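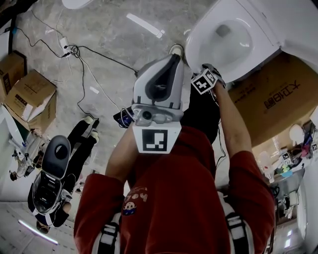 Head view, station 2. Left gripper and marker cube, toilet rim on the right.

Forum > Handheld capture rigs > Maintenance and calibration
Thread: Left gripper pose jumps near glossy ceramic

r_lammers
Looking for a second opinion before I take the left unit apart again. Station 2 is set up for bathroom tasks. Two handheld grippers, overhead fisheye, marker panel on the near face of each gripper, and a separate marker cube we use for the station check. Everything runs through the Orkmont tracking build from November.

Symptom: the left gripper pose steps sideways by 9 mm, holds there, then steps back. It only does this close to the bowl. Out over open floor the track is clean. In the last check run I logged 1,093 poses from the left unit and 312 of them carry the offset. The right unit ran the same path with none.

Done so far: cleaned the lens, re-seated the camera module in its bracket, reloaded the intrinsics, swapped the left and right cables at the hub. The fault stays with the left unit.

tolv_mm
Glare. Glossy white ceramic under strip lights will wash out the border of a printed marker at some angles, and the corner fit slides. Put a matte cloth over the rim and repeat the run. If the step goes away you have your answer.

asger_lund
I doubt it. Glare gives you dropouts or a noisy pose. A constant 9 mm that holds and then releases is mechanical, or it is two solutions for the same flat marker with the solver switching between them. A single square panel seen nearly face on is ambiguous in tilt. Does the rotation change at the same moment as the translation?

r_lammers
Rotation changes too. 4 degrees in pitch, same sample.

asger_lund
Then check the panel first. Is it bonded flat to the housing or is it on tape?

tolv_mm
Pitch changing with translation doesn't rule out glare. If two of the four corners are biased by a highlight you get exactly that. I have seen it on a steel sink.

r_lammers
Panel is on foam tape. The previous one was screwed but the bosses stripped, so it has been on tape since the housing was changed.

asger_lund
Foam tape is your problem, or most of it. It creeps under load, and if the cable pulls on anything near the panel it will rock. Procedure I use:

1. Power the gripper down and unclip the cable at the strain relief.
2. Press each corner of the panel with a fingertip. Any movement you can feel is too much.
3. Peel the panel, remove all residue with isopropyl alcohol, let it dry.
4. Lay a straightedge across the back of the panel both ways. Replace it if it is bowed.
5. Bond with thin rigid double-sided sheet, full coverage, clamped for an hour.
6. Redo the marker-to-tip calibration. The old transform is void once the panel has been off.

People skip step 6 and then blame the tracker.

kabelbinder
Look at the floor cabling as well. If your leads run loose under the gripper they tug whenever the operator turns. We run ours up the harness strap with two loops of slack at the wrist and keep the power strip behind the operator.

r_lammers
Cables are loose on the floor, yes. The operator turns toward the bowl for every reach, so that would fit with the position dependence. I will do the cloth test first, it takes five minutes, then the panel.

r_lammers
Results.

Cloth over the rim, nothing else changed: step still present, somewhat less often. Cloth off, cables lifted and held by a second person: step gone for two full runs. Pressing the lower left corner of the panel by hand reproduces it on demand, over open floor.

Panel is now off. The tape had let go along the bottom edge. Straightedge shows the panel itself is flat, so it is going back on.

tolv_mm
"Somewhat less often" is glare making it worse. I'd still change the lighting.

asger_lund
Or it is run-to-run variation. One run with a cloth doesn't show anything either way. Fix the panel, repeat with and without the cloth, three runs each, then talk about lights.

tolv_mm
Fair on the number of runs. I still wouldn't leave bare tubes over ceramic.

r_lammers
Panel rebonded with Risska 809 sheet, full coverage. Marker-to-tip redone, residual 0.3 mm. Leads now go up the strap with slack at the wrist as kabelbinder suggested. Three runs with cloth, three without: no steps in any of them. There is a little more jitter without the cloth – within tolerance, but it is there, so tolv_mm gets partial credit.

Right unit is on the same foam tape. It feels firm at all four corners. Would you change it anyway?

asger_lund
Yes. Same tape, same age.

kabelbinder
I'd leave it and add a corner check to the start-of-shift list. Every time you pull a panel you risk a bad calibration.

r_lammers
Changing it tomorrow morning, before the first run. Corner check goes on the list for both units.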